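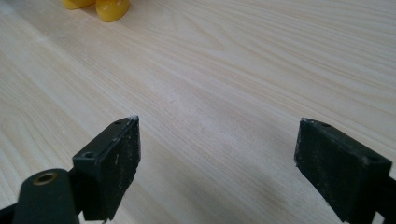

4.2 What people wore on the walk from the bus

I went into this part of the study thinking the clothes would be a side note. I had my survey questions all lined up about travel, sleep and pregame meals, and the outfit question was number 20 on the sheet, tucked in near the end where I figured half the players would skip it. They didn't skip it! I got 279 usable sheets back from the two leagues, and question 20 had longer answers than anything else, with arrows and notes running up the margins (one player drew me a hat).

A bit of background for readers who don't follow the lower divisions. The Bercombe league has a written arrival code: collared shirt, closed shoes, no team sweats until you're in the locker room. The Niltmont league dropped its code two seasons before I started, so players there can turn up in whatever they like. Same sport, similar budgets, bus rides of about the same length. I couldn't have asked for a better pair to set side by side, although I should say that Niltmont players are a little younger on the whole, and I come back to that in Section 5.

Figure 3 plots how long players said they spent choosing what to wear, by league and by home or away game. I expected the Bercombe bars to be taller, what with all that ironing. They're shorter. Most Bercombe players own two or three arrival outfits and rotate them without much thought, and several told me they pack the bag the night before and forget about it. Niltmont players spend longer, they ask each other for opinions, and they plan around who'll be at the gate taking pictures. The gap is widest for home games and pretty much closes on long road trips, when everybody in both leagues seems to want soft pants.

Figure 3. Self-reported time spent choosing arrival clothes, home and away games, Bercombe and Niltmont leagues. Bars show medians; lines show the middle half of answers. Players who left the time box blank are not included.

I also did follow-up interviews with 106 of the players, mostly by phone and mostly in October, once the schedules had settled down. I asked everyone to tell me about one outfit they remembered, theirs or a teammate's. Rookies nearly always picked a teammate's. Veterans picked their own, usually from their first season, and they'd laugh about it (a lot of very wide ties in there). When I coded the answers, the word that kept turning up was "noticed." Players wanted to be noticed by fans and maybe a sponsor, but they got nervous about being noticed by a coach, and a few Niltmont players said they'd dressed down after a losing streak so it wouldn't look like they were enjoying themselves.

This fits part of what Demissie argues about pregame routine, that small choices get bigger when the rule goes away. It fits less well with Jornden's idea that free dress takes pressure off new players. In my interviews it went the other way for a good number of them. Seven rookies told me they'd bought something specifically for their first home arrival, and all seven played in Niltmont.

One caution on the money answers. I asked for season spending on arrival clothes as a single figure, and players clearly read that differently. Some counted shoes, some counted haircuts, and one listed a car wash. I've left the spending totals out of Figure 3 and put them in the appendix with the raw wording next to them.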